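Print this page
E-mail this to a colleague

Fovska hand-held gripper, reviewed by Pushpa Bhardwaj

I've been gathering grasping examples with the Fovska since August and I'm still keen to pick it up every morning, so call me a fan! You hold it, you do the job yourself, and the wide-angle camera records what the fingers see. Our learning system at Firport trains on the results. We have 500 clips in the can, a good share of them plastic bottles with a cup and a red coaster nearby.

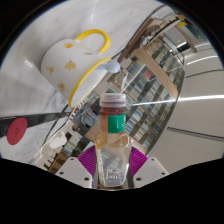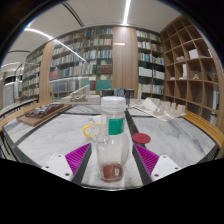 Bottle and green label, with the gripper's fingers either side.

Reading time: 2 minutes

Clear plastic is a tough first subject, and I love how much the view takes in - you get the fingers, the bottle and half the room behind it. The ribbed inserts are a cheerful colour too. Jerome Dela Peña, who labels our clips, can usually pick the moment of contact without rewinding.

Grumbles? My wrist knows it after an hour, and lines near the margins bend a lot, so centre your object. The Malik we tried earlier was lighter, but I kept fumbling small caps with it. I'd buy the Fovska again tomorrow, and we're aiming for around 3000 clips by the end of the project.

E-mail this to a colleague
Print this page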